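Sun 20 November

The claim concerned a piano, a Van Dusen upright, insured for 2478 and reported as damaged by sound.

Isamu Tanabe read the form twice. Under Cause of Loss the policyholder had typed "note, sustained." The company recognized water, fire, theft, impact and subsidence. It had no code for a note. He entered it as impact, pending inspection, and took the morning train to Grollska.

Grollska had one street that went uphill and one that came down. The Monetti Hotel stood where they met. The piano was in the dining room against the north wall, and the wall was the subject of a second claim, filed under the same reference.

"It began on a Tuesday," said the manager, Shota Nomura. "The tuner struck the A below middle C and it didn't stop."

"For how long?"

"It hasn't stopped."

Tanabe listened. He heard a refrigerator, a clock and a tap in the kitchen. He said so.

"Put your hand on the lid," said Nomura.

The lid was vibrating. The motion was slight and very regular, comparable to a ship's rail two decks above the engine. Tanabe took his hand away and wrote down the time. He put it back after 4 minutes and found no change in strength. A struck piano string of that length, undamped, gives up most of its energy within half a minute. He had looked this up on the train.

He removed the lower panel and inspected the pedals, the trapwork and the bottom board. He removed the upper panel and inspected the hammers. All dampers were seated. The three strings of the A were still to the eye. He held a strip of paper against them and it did not buzz. He held the same strip against the plaster behind the piano and it buzzed clearly.

"Who tuned it before?" he asked.

"The owner's brother. He used his own method. He called it Tarkadness."

"Meaning what?"

"He set each string slightly off and then waited for the house to come around to it. He wrote it up. It's in the bench."

The bench held 200 sheets of graph paper, tied in bundles. Tanabe untied the first. The horizontal axis was marked in years. The vertical axis was marked in rooms. A pencil line rose from the cellar, crossed the pantry, leveled off for a long period at the dining room and then climbed. He found the present year with his finger. The line had just entered Room 8.

"Is anyone in eight?"

"You are," said Nomura. "It's the only one made up."

Tanabe ate at the table nearest the door. The soup had fine rings on its surface, evenly spaced, and he measured the spacing against the edge of his ticket. He went upstairs at ten. The bed was iron, with the head against the north wall. He pulled it out by the width of his hand, lay down and turned off the lamp.

For an hour there was nothing to report. Then he noticed that he was breathing in time with something. He held his breath to break the pattern. When he let go, the rhythm was where he had left it, and it took him back without a jolt.

He got up and wrote, by the light from the window: *No damage to instrument. Instrument appears to be in tune. Recommend reassessment of building.* He looked at this for a while. He crossed out *building* and wrote *town*, then crossed that out as well and left the field blank — the form allowed it, provided the field was initialed. He initialed it.

In the morning Nomura carried his bag to the station. Neither man spoke much. The rails were humming before the train was in sight, and Tanabe identified the pitch without difficulty, although he had never had any training in music.

The claim was settled in December, in full, under impact. The piano was left where it was. At his desk on the third floor, Tanabe rested his palm on the blotter each day before lunch and recorded the result in the margin of his calendar. For the first week it was a zero. On the eighth day he wrote a small, careful figure one and went out to buy a sandwich.
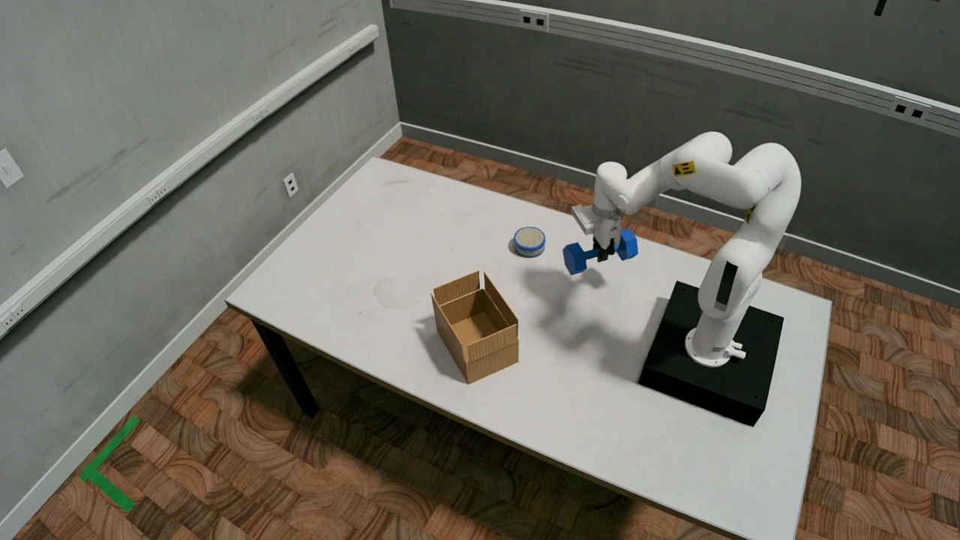
Why was the piano left at the hotel after the claim was paid?

The inspection found no fault in it. The strings were still and the dampers were seated, and the vibration was in the wall, so taking the piano away would not have stopped the note.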